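3. Building the kitchen twin in a shared workshop

3.1 Why we built it ourselves

The work in this section was done on a bench in the Tirnberg shared workshop, between a lathe and somebody's half-finished canoe. We had one desktop computer, a secondhand graphics card, and evening access. We wanted a simulated kitchen in which a robot arm could practice picking things off a cluttered counter, and we wanted every part of it to be something a home builder could open up and change. Ready-made scenes exist and many of them are lovely, but most hide the contact settings from the user, and contact settings were exactly what we wished to play with!

The kitchen model began as a room layout drawn by Perrine Poulain for an earlier project called Lurna. She had modeled the tiled walls, the door and the long marble counter for a lighting study, and she kindly let us take it over. We gave the counter a proper collision surface, set a Franka Emika arm at its end, and wrote a small scene loader, Oltiveo, that places objects from a plain text list. Anyone in the workshop can edit the list, press one key, and have a new counter to look at a moment later. This single feature did more for the project than anything clever we wrote afterward.

3.2 Objects and clutter

Our object set mixes kitchen things with things from the workshop drawers. A spoon, a knife, a teapot and a coconut share the library with pencils and a saw blade. The mix came out of an early argument about how tidy a test ought to be, and we are very glad the untidy side won. Long thin objects are wonderful for finding mistakes. A pencil lying at an angle to the fingers will show up a poor contact model at once, while a round object will often roll into a place where the error hides.

The basic task is simple to state: close the fingers on the green object and lift it without sweeping its neighbors along. In the layout of Figure 1 the knife handle lies under the green object, so the arm has to deal with two things in contact from the first moment.

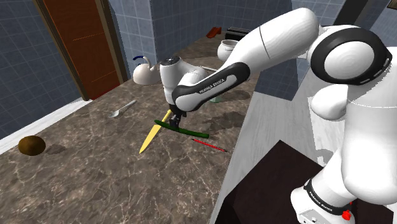

Figure 1. Oltiveo counter layout with the gripper closed on the target object.

Object masses were taken from a kitchen scale where we had the real item at hand, and guessed where we did not. The guesses are marked in the object list, and we would love for readers to replace them. Friction was harder. We began with one value for everything, which made the coconut behave well and the spoon behave like soap. We then gave each object its own value, and the improvement was plain to see from the first evening.

We ran 319 grasp attempts during development, spread over 6 layouts. The attempts were used to tune the loader and the contact settings, and they should not be read as a test of any control method. Each attempt was stopped after 50 seconds of simulated time if the target had not left the counter.

3.3 The close view

A wide view of the counter is pleasant to work with, but it says little about what is happening between the fingers. We therefore added a second view, looking past the gripper at the marble. Setting it up took one long evening and a good deal of pizza. Our first placement sat too far back, and the target was hidden as soon as the hand came down. Moving the view forward brought the black gripper parts into the lower half of the picture, where they cover a lot of the counter — a fair trade for seeing so much of the mechanism up close.

Figure 2 gives a sense of how crowded this view can become. The green rod stands almost upright from the top of the gripper, with the red pencil close to its right and the toothed edge of the saw blade to its left. The blade is drawn partly see-through, so the veins of the marble can be made out behind it. Any program that looks for edges has plenty to chew on in a view like this, and we found it a delight to work with for that very reason.

The marble itself deserves a word. Poulain's texture has fine pale veins running all over it, and a thin object can be lost among them. We tried a plain gray counter for a week in November and everything became easier, and a little dull. The marble went back in.
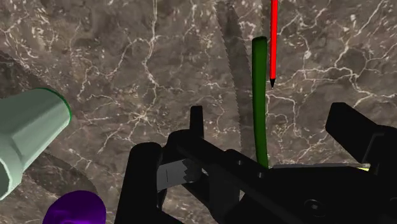
Figure 2. Close view of the gripper against the marble, with the rod, pencil and saw blade.

3.4 Running it on modest hardware

Everything described so far runs on the one workshop machine. The largest saving came from simplifying the collision shapes. The teapot and the door keep their full detail for drawing, but the solver sees them as a handful of plain blocks. The fingers and the thin objects keep finer shapes, as they are where the contact happens.

We divide each drawn step into 5 physics steps. With fewer, the pencil sometimes sank into the counter; with more, the evening was over before we had learned anything. The Van Beek solver settings we started from are kept in a separate file next to our own, so the two can be compared line by line.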